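Can a robot put the shopping away yet?

By the Buvarby newsletter team

Ask most people which job they would hand over to a robot and they say the ironing, or the bathroom. The engineer I met at Uvel on a wet Friday would start with the fruit.

"Everyone laughs when I say that," she says, already grinning. "But think about what comes home in a shopping bag. Some of it is hard, some of it bruises if you look at it wrong, some of it rolls off the worktop. If a machine can empty that bag and put everything where it belongs, it can do a huge amount of other stuff as well!"

She has been working on household chores for robots since she joined the Ellery project, and she talks about it the way other people talk about their allotment. A lot of her work takes place in simulation, in computer-made rooms with computer-made groceries, and she is quick to say that this is where the fun is. A simulated arm can drop the same piece of fruit all night and there is nothing to mop up.

Her favourite subject, by some distance, is stone fruit.

"Look at the colour on it," she says, turning her laptop towards me. "You and I see a nectarine straight away, or maybe we say peach and have a little argument about it. We don't need to see the whole thing either. A bit of red, a bit of yellow, that dark dip where the stem was, and we've got it."
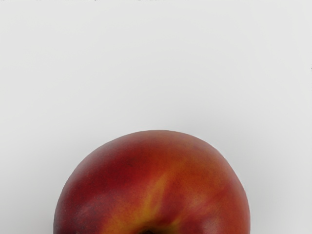
A simulated stone fruit, seen close up against a plain pale background.

The machine has to get there from the same scraps. Up close, she explains, a fruit stops being a neat round object and becomes a patch of colours with a curved edge, and the software must still work out how big it is and where its middle might be. "People imagine the arm is the clever part. I love the arm, don't get me wrong, but seeing is where we spend our evenings."

I ask how well it goes. She pulls a face, then laughs.

"Better every month, and that's a real answer! When I started, we were thrilled if it touched the right thing. In our last long run we did 1,000 tries at picking up one item and moving it into a container, all simulated, and it missed 16 of them. I went home and told everybody. My family are very patient."

So is that it, then? Chore done?

"Oh no. No, no. That was one item, on a clear table, with decent light and no cat. Put a second thing right behind the first and the number drops. Put a third thing in and you learn a lot about humility."

What trips it up

She is happy to go through the failures, and she does it with real affection. Round things are a nuisance, as two straight fingers only meet them at a couple of points, and if the grip lands a little high the fruit squirts out sideways. Lemons have those pointed ends, so it matters which way they are lying. Cups are worse than they look. You can hold one by the outside or pinch it by the rim, and the robot has to pick a plan and stick with it.

Then there is the crowding. A person clearing a kitchen table will nudge the can aside with a knuckle to get at whatever is behind it, without noticing they have done it. "We do that all day long," she says. "I started watching my own hands while I cooked and I burnt the onions. There are maybe five tiny movements in picking up an egg box, and I'd never thought about one of them."

The team's usual exercise is a tidy-up. A few ordinary things go on a table with a basket, and the arm is asked to deal with them one at a time. It sounds like a toddler's game, and she agrees that it is close to one. The version she shows me has a curved white table, a green basket with nothing in it yet and a pair of black fingers pointing down over a red apple. There is a lemon and a little cup nearby, a yellow can off to the right, and something small and orange mostly hidden behind the gripper.

"That orange one is my favourite," she says. "From this side you only get a sliver. Is it a whole piece of fruit? Is it a toy? The robot can't say 'hang on' and lean over the table like we would. Well, it can, if you've taught it to. We're teaching it to."
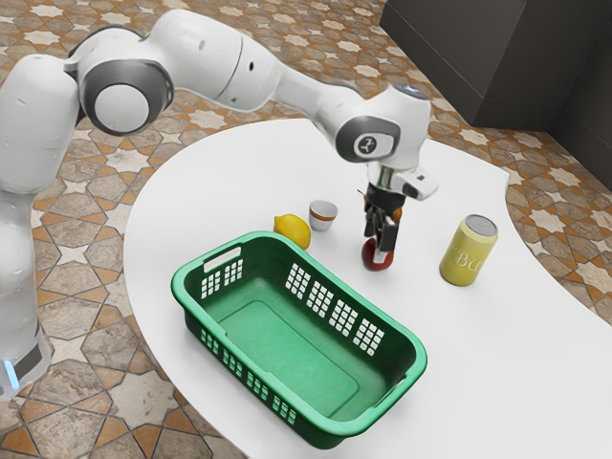

When might it be in your kitchen?

This is the question she gets at every party, and she has stopped dodging it. For a shop or a warehouse, where the shelves stay put and the boxes match, she thinks machines are already useful for some of the lifting and sorting. Homes are another matter. Every kitchen is different, and so is the same kitchen at breakfast and at teatime.

"I'd be happy with slow," she says. "If it took 20 minutes to put away one bag of shopping, and it did it safely while I was in the bath, I'd call that brilliant. I don't need it to race me."

Her next job is a bigger set of practice tables under the name Zenora, with 300 layouts and a lot more mess in them. She wants carrier bags, which slump and fold in ways that are hard to simulate, and she wants grapes. The grapes have caused some debate in the office.

"Do you pick up the bunch or do you pick up a grape?" she asks me, and waits, as if I might know. I say the bunch. She writes it down.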